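How to Settle a Foster Kitten in a Spare Room
4 min read
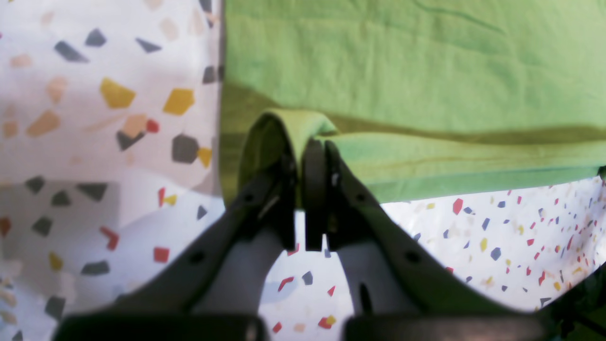

How long should a new foster kitten stay in one room?
Plan on 4 days at the least, and longer if the kitten still hides when you come in. A small room lets it learn where the food and the litter tray are before it has to deal with the rest of the house.

Set up the room first

Put the litter tray in one corner and the food and water in the corner farthest from it. Kittens don't like to eat next to their tray. Use a low tray that a small kitten can step into without climbing.

Block the gaps. Check behind the dresser, under the bed and around any pipes. A kitten can get into a space the width of your hand - and it will pick the one you can't reach.

Leave a box on its side with an old towel in it. Don't pull the kitten out of the box to pet it.

The first evening

1. Carry the closed carrier into the room and shut the door.
2. Open the carrier and sit on the floor a few feet away.
3. Stay 15 minutes. Read or talk quietly.
4. Put down a small meal of whatever the shelter was feeding, then leave.

Visit again before bed. If the food is gone, good. If a young kitten hasn't eaten by morning, call the shelter or your vet.

The next few days

Feed at the same times each day, 4 small meals for kittens under twelve weeks. Sit near the bowl while it eats, a little closer each time. Offer a wand toy before you offer your hand.

Keep other pets out. You can swap bedding between rooms so they get used to each other's smell. Wash your hands after every visit until the kitten has had its vet check.

When it meets you at the door with its tail up, leave the door open for a short time and let it look out.

Related
Moving Day With a Nervous Cat
Cleaning a Litter Tray the Easy Way
Fostering in January: Keeping Kittens Warm

Contact | © Darside Pet Pages | Back to top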